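Talk notes – "Laying a place: small tables, small trays"
Fultevcombe community hall, 4/8/23
Slot is after the break. People will still be holding coffee. Start anyway.

OPENING

Say hi. Thank Leonie for the intro (she will go over time, don't fix it, just skip the second joke).

Start with the breakfast tray story. Gran's place, tray with everything jammed on it, tea in the saucer before it got to the bedroom door. Keep it short. Point of the story is the spill, leave out the dog.

Ask – who ate at a table last night? Who ate off their lap? Let them laugh. Lap people are my people.

What I'm going to talk about: setting a place for one person. Bowl, saucer, spoon, chopsticks, tray. Where things go and what gets in the way of what. Not fancy dinners. If anyone came for napkin swans, sorry, Borislav does that at the Plukonthorpe class and he is very good.

WHY ONE PLACE

Most table setting advice is for parties. Six people, eight people, two forks. Most meals aren't that.

When I started running the lunch table at Murus we had no plan at all. Stuff went down wherever. You'd get your soup and then spend a minute moving things so you could get at the soup. Same thing at home probably.

Keep the number slide in here: 3,980 lunches served last year at Murus. One place at a time, every one of them. Pause on the number. Don't explain how we counted, last time that ate five minutes and Bình had to rescue me.

What changed: we started laying the place before the food came out. Sounds like nothing. It saved the whole room.

THE TRAY

Hold up my own tray. Pass it around if the front row looks awake.

Things to say about trays:
– Rounded corners are easier to wipe. Square corners collect rice.
– A low rim is enough for a small meal. High rims bang your wrists.
– Plain color. You want to see what's on it. Patterned trays hide the spoon, I swear.
– Buy the size you can carry with a full bowl on it, and test it in the store with something heavy. They will look at you. Fine.

Tray as a place mat vs tray as a carrier. Two different jobs! A carrier tray can be crowded, becuase everything gets unloaded. A place-mat tray has to leave room for hands. People buy one and use it for both and then blame the tray.

Shona's question from last time – does the bowl go on the tray or next to it? My answer was bad. Better answer: depends what else is coming. If there's a main dish, leave the tray clear for it and park the soup bowl to the side on its own saucer. If soup is the meal, soup goes in the middle.

THE BOWL AND THE SAUCER

Saucer under the bowl, always, for anything with liquid. Catches drips, gives you an edge to pick up by when the bowl is hot. Also somewhere for the spoon to go when you're done with it.

Bowl on the right if you're right-handed and the main is in the middle. I know there are traditions that say otherwise, Japanese settings put rice left and soup right, chopsticks across the front. Say this clearly, someone will know more than me, let them talk. Paora brought it up at rehearsal and he was right that I skip over it.

Left-handed people: flip it. Ask who's left-handed. Tell them they have permission (they like this).

Slide up now. Leave it up through the whole chopsticks bit. 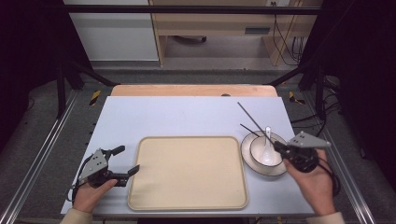
White table, tray clear in the center, bowl and saucer off to the right with the spoon standing in it.

OK talk to the slide but don't read it out, they have eyes.

Things to pull from it:

Tray is clear, so there's a landing spot for whatever comes next. Cream on white – calm, easy. I like it more than the red one I used to use in this talk.

Spoon is in the bowl with the handle up and pointing away toward the far side. Ask the room: would you set it like that? Half will say no. For a sit-down place I'd turn the handle towards the eater, or lay the spoon flat on the saucer. Handle away means you reach over the bowl. Sleeves in soup. Ceramic spoons are short so it's worse.

Then the chopsticks. On a slant, one reads longer than the other, both up over the saucer side. That's the bit I want to spend time on.

CHOPSTICKS

Main thing: they roll. Thin round ones roll the most. You put them down straight, someone bumps the table, now they're crossed and one is off to the side.

Where to put them:
– On a rest, tips off the table. Best option.
– No rest? Fold the paper sleeve. Show the fold. PRACTICE THE FOLD. In July I did it wrong in front of everyone and had to do it again.
– Along the near edge of the tray, side by side, tips to the left for a right-hander.
– Across the bowl only when you've stopped for a second, and some folks find that rude, so for a guest, don't.
– Never standing up in rice. Mention why, gently, it's a funeral thing. Don't do the long version.

Pairs. Sort them when you put them away, not when you set. Mixed pairs drive me nuts. If the drawer is a mess, dump it all out, hold them in a bunch, tap the ends on the counter, and pull by height. Takes no time.

Dark chopsticks on a white table – good, you can find them. White on white, you'll lose one every meal.

Placing them: pick up the pair together, by the middle, set down in one go. People lay them one at a time and the second one knocks the first. Do the demo here. Ask someone to come up. If no one comes up ask Bình, he has agreed, he just doesn't want to talk.

THE ORDER

This is the part they write down so SLOW DOWN.

1. Wipe the table. Dry it too, or the saucer slides.
2. Tray, centered on where the person sits, a thumb's width in from the edge.
3. Saucer.
4. Bowl on saucer.
5. Spoon.
6. Chopsticks last, or they'll get knocked by everything before.

If the bowl is coming out full, do the chopsticks first and the bowl last, coming in from the side. Full bowl is the one exeption. Someone will catch that it breaks the list. Yes it does.

Clearing: backwards. Chopsticks and spoon off first, into the bowl if it's empty, then bowl and saucer together as one thing, then tray. Never stack the spoon under anything.

TRY IT BIT

10 minutes for this. Hand out the kits. Each table gets a tray, bowl, saucer, spoon, pair of chopsticks. Leonie and Shona have the boxes under the stage.

Get them in pairs, one sits and one lays the place. Then the person sitting has to pretend to eat. That's when you find out. Elbow hits the bowl, can't reach the spoon, etc. Swap after.

Walk around. Stuff to look for:
– tray too far in, person leaning
– bowl so close to the edge it makes me nervous
– chopsticks under the tray rim, no idea how, happens every time
– folks being really polite and not saying the spoon's in the wrong place. Tell them to say it!

Bring them back with the bell. Bell is in my coat. Check coat.

Take 2 comments from the floor, no more. Last time it turned into a dishwasher discussion.

WHERE TO BUY / WHAT TO SPEND

Keep this loose. Thrift stores for saucers, nobody wants them, they're everywhere. They don't have to match the bowl. A beige rim under a plain white bowl looks good, so does a blue one, go wild.

Bowls – wide enough that the spoon goes in and lies back a bit. If it's too small the spoon tips out. Take your spoon to the store with you.

Trays – I use a Domínguez one, had it forever, edge is chipped. I'm not selling them, just people always ask.

Spoons – ceramic is nice in the mouth, doesn't get hot like metal. Chips though. Keep them out of the sink pile.

QUESTIONS I ALWAYS GET

Kids? Smaller bowl, heavier bowl. Skip the saucer until they stop treating it like a frisbee.

Shaky hands? Grippy mat under the tray, deeper bowl, half fill it. Paora's mom uses a damp cloth under hers and it's the best tip I ever got from anybody. Credit him.

Eating at a desk? Tray every time. You can lift the whole lunch off when the phone goes.

Can I put the tray in the dishwasher – read the bottom of the tray.

Do you do this at home? Mostly. Not on pizza nights.

END

Thank the hall, thank Leonie again, thank Borislav for lending the tables. Sign-up sheet for the next one is by the door, the pen doesn't work, bring a pen.

Kits come BACK to the boxes. Say it twice. We were short a spoon after Plukonthorpe.

Leave the last slide up (the order, 1 to 6) so people can take a photo while I pack up.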